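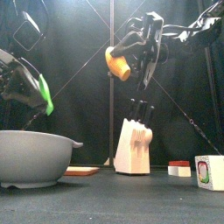

Counter layout, second revision

The first layout lasted from last May until the end of winter, and I have now replaced it. These are the working notes on the second one, written down mainly so that I can look up the measurements when something gets moved.

The counter is a straight run of 68 inches between the sink and the wall, with one double outlet at the far end. Under it are three drawers and a cabinet with a door that opens the wrong way. Above it is one shelf, which holds plates and stays out of this post. Everything below concerns the surface itself and the first drawer.

Zones

I divided the run into two zones. The left zone is for mixing and the right zone is for cutting. In the first layout the cutting board sat in the middle and everything else was pushed out to the ends, so every job began with moving something. Now the board stands on edge against the wall and comes down only into the right zone.

The boundary between the zones is a strip of masking tape on the front edge of the counter. I had planned to remove it after a week. It is still there and has picked up some flour.

The large bowl

The bowl I use most is large and gray, with a rolled rim and a small flat handle. I measured clearance for it with the handle included, which I had failed to do the first time. The bowl now sits at the left end with the handle turned to the right, toward the middle of the counter. With the handle turned to the wall, the bowl sits too far forward and its base ends up close to the counter edge.

I considered storing it in the cabinet. The cabinet has the height for it, but the door has to open a full 90 degrees before the bowl clears the frame, and at that angle the door blocks the first drawer. So the bowl lives on the counter. When it is empty it holds whatever is waiting to be washed or peeled, and that takes care of a second bowl I used to keep out for the purpose.

The knife block

The knife block is white and belongs to the cutting zone. My rule for it is that the handles should be reachable with the board down and nothing else moved. In practice this puts the block at the back of the counter, set 3 inches off the wall. Closer than that and I can't wipe behind it. Farther out and the board has to overhang the front edge.

Orientation took longer than position. With the block facing straight out, drawing the longest knife brought the tip across the board, over whatever was on it. I turned the block slightly toward the wall end. The knife now comes out over bare counter, and the smaller ones can still be reached without leaning. A short strip of shelf liner under the block keeps it from creeping when a knife goes back in with some force.

I also took out the knives I don't use. Two slots are open as a result, and I have left them open. The scissors fit one of them, but they rattle.

Small items

Small items were the real problem with the first layout. Cups, measuring spoons, the peeler, the corn holders and a set of plastic lids all drifted toward the knife block and collected at its base. None of them belongs in the cutting zone. They ended up there because the block is the tallest thing on the counter and loose items tend to gather against tall things.

The new arrangement is as follows.

Measuring spoons: first drawer, front left, on their ring.
Peeler: first drawer, front right.
Corn holders: first drawer, rear, in a lidded tin.
Measuring cups: nested, at the back of the mixing zone.
Lids: cabinet, on edge in a wire file rack.

The file rack is a Dirnby, sold for paper. The spacing suits lids up to medium size. Larger ones lean, and the last one in the row falls over when the cabinet door is shut hard. I may bend the end wire outward a little.

For the drawer I bought the Hulitz insert, the adjustable one. The dividers hold well lengthwise. Crosswise they slip if the drawer is pulled out fast, and I have fixed two of them with a dab of removable putty at each end. The insert is also slightly narrower than the drawer, which leaves a gap along the right side. The gap has turned out to be a good place for skewers.

Surface and light

The counter is a flat mid-gray and shows very little. This is pleasant from a distance and a nuisance at close range, as dried starch is nearly invisible on it until a plate sticks. I now wipe by section, left zone first, then right, with the bowl and the block lifted each time. It takes roughly 2 minutes.

The old bulb over the counter was warm and sat behind me, so my own shadow fell on the board. I moved the lamp forward and fitted a cooler Kuvska bulb. Cut edges are easier to see now. Raw chicken looks worse than it did, which I have decided to accept.

Things tried and dropped

A turntable for oil and salt. It used more area than the bottles did standing in a row, and the rear bottles were no easier to get at once the pepper mill was on it.

A hanging rail from Chukwu, mounted under the shelf. The rail itself was fine. The hooks put the ladle at the same height as my forehead when I leaned in to use the outlet. It came down the next day, and I still have to fill the holes.

A tray under the dish soap. The tray collected water and then needed cleaning itself.

Open items

The toaster still has no fixed place. It needs the outlet, and the outlet is in the cutting zone, so for now it comes out of the cabinet in the morning and goes back when it has cooled. A short extension along the wall would allow it to sit in the mixing zone, but I don't want a cord running behind the knife block where I wipe.

The cabinet door could be rehung to open from the other side. The hinge plates look symmetrical and the screw holes on the opposite side are already drilled. If that works, the bowl could go inside after all, and I would need to measure the left zone again.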